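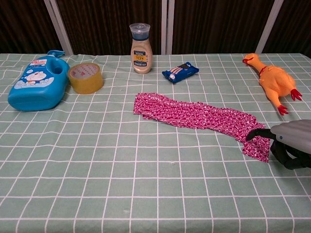
Kerkarik 桌面杂物图录:混放物品的材质与收纳

本页属于 Kerkarik 杂物整理图录的桌面部分,收录对象为家庭和小型工作间里常在同一张桌上碰到的物品:塑料瓶、胶带、调味酱、独立包装零食、布条、发声玩具。这些东西尺寸相近,用途互不相干,按用途分类时容易剩下一堆无处可去的零碎。图录按材质和受力方式分组,每组附一到两行说明,需要补充的地方另写备注。

分组编号沿用 Grimshaw 标签表。标签宽 23 毫米,贴在盒体短边,不贴盒盖。收纳盒用 Zakel 浅盒和深盒两种,内高分别为 45 毫米和 33 厘米。

一、桌面与背景

桌布为浅灰绿色,印白色细线方格。细格便于对齐物品方向,也容易看出桌布是否铺歪。后缘和左侧略有皱褶,不影响摆放。
备注:带格桌布不宜当作量尺使用。布面受拉后格距会变,同一块布的中部和边缘可能相差数毫米。

后方为深棕色折叠屏风,竖向棱纹面板,浅灰色框柱。深色背景对浅色和透明物品的轮廓有利,对深色标签不利。
备注:屏风与桌沿之间留一掌宽,折叠面板展开角度变化时不会推到桌布。

二、硬质与半硬质塑料瓶

蓝色塑料瓶,壶形,瓶身圆鼓,把手处有圆孔,标签印哆啦A梦。横放时标签端朝前,便于辨认。
备注:带把手的瓶子占用的宽度按把手外缘计算。入深盒时一律直立,瓶口朝上,把手朝盒壁。瓶内有液体的,横放时间不宜长,盖子是否密封须另行检查。

挤压瓶装酱料,米白色,透明翻盖,标签上有深蓝色带和黄色区块,外观接近蛋黄酱一类。
备注:翻盖瓶的铰链是最先损坏的部位。装箱时翻盖不得承重,上方不叠放硬物。开封后的酱料不属于杂物,按标签要求保存,不进入本图录的任何收纳盒。分拣时先把食品移走,再处理其余物品。

三、胶带

透明封箱胶带一卷,整卷看呈琥珀黄,浅色纸芯上有淡红色印字。
备注:透明胶带单层与整卷的颜色差别较大,仅凭整卷颜色判断是否老化并不可靠。可拉出一段贴在白纸上对照,同时检查边缘有无胶层外溢。

胶带立放与平放各有缺点。立放容易滚动,平放时侧面胶层容易沾灰,沾灰后起头困难。Hadance 货架上的做法是立放于带隔板的浅槽,槽宽比胶带宽 2 毫米。没有隔板时平放,底下垫一张硅油纸。
胶带头折回一小段再压平,下次取用时不必找边。折回部分用前剪掉,不要贴在箱缝上。

四、小包装零食

蓝色小包装,白色和浅蓝色图案,形状类似威化或饼干条,平放。
备注:条状包装的封口在两端,受压时先从封口处漏气。与瓶类同盒运输,瓶底很容易压到封口。单独放入浅盒,长边与盒的长边平行,只放一层。零食同样按食品处理,登记保质期后移出桌面。

五、布条

洋红色长布条,密布白色卷纹或花卉纹样。局部折叠,布面有堆皱,一端展得较宽。
备注:长条布料有卷和折两种收法。薄而滑的料子适合卷,折叠后容易散开;较厚的料子折三折即可立放。不清楚面料成分时先卷后放,不使用橡皮筋,改用宽布带松扎一圈。

操作顺序:
先把布条沿长度方向拉直,再处理较宽的一端。
两侧长边对齐,多余宽度向内折。
从较窄的一端起卷,手劲均匀,卷紧后留出一指宽的尾端。
尾端压在卷下,标签插在卷与盒壁之间。

深色和高饱和度布料第一次入盒前做一次掉色试验:用湿白棉布在不显眼处按压,看有无染色。有染色的单独存放,不与浅色织物接触。

六、发声玩具

橙色橡胶鸡,即俗称的“尖叫鸡”,仰放,头部朝后,小红冠,张嘴,颈部有一道细红圈。
备注:此类玩具靠挤压排气和回弹进气发声。长期受压会使壳体变形,回弹变慢,音调随之降低或不再发声。入盒时置于最上层,盒内余高不少于玩具厚度的四分之一。

软质橡胶或软胶与部分硬塑料、印刷面长期接触,可能出现粘连或颜色迁移。玩具与瓶身标签、零食包装之间加一层无印刷的薄纸。表面发粘时用中性洗涤剂清洗,晾干后再收,不用酒精擦拭有彩色涂层的部位。

七、装盒对照

浅盒:零食条、卷好的窄布条、标签余料。
深盒:直立空瓶、发声玩具。玩具放最上层,与瓶之间加隔板。
隔板浅槽:胶带,剪刀另放。
不入盒:酱料及一切已开封食品。

同一盒内如果软硬混装,硬物靠壁,软物居中。满盒后轻推盒体短边,听到碰撞声说明间隙过大,用干净布料填充,不用报纸,油墨会转印到浅色物品上。

八、标签写法

标签只写材质、类别、入盒月份,例如“织物/条/12月”。不写“其他”和“杂项”,写了这两个词的盒子通常不会再打开。Grimshaw 标签表目前共 1191 条,新增条目前先查有无同义项,如“封箱带”与“封箱胶带”归为同一条。

标签朝外,字头朝上。旧标签揭除后残留的胶用电吹风低档加热,再用塑料刮片推除。Zakel 浅盒盒壁较薄,加热时间不超过十秒。

相关页面:Hadance 货架隔板尺寸 / Grimshaw 标签表下载 / Zakel 收纳盒清洗与叠放

返回图录目录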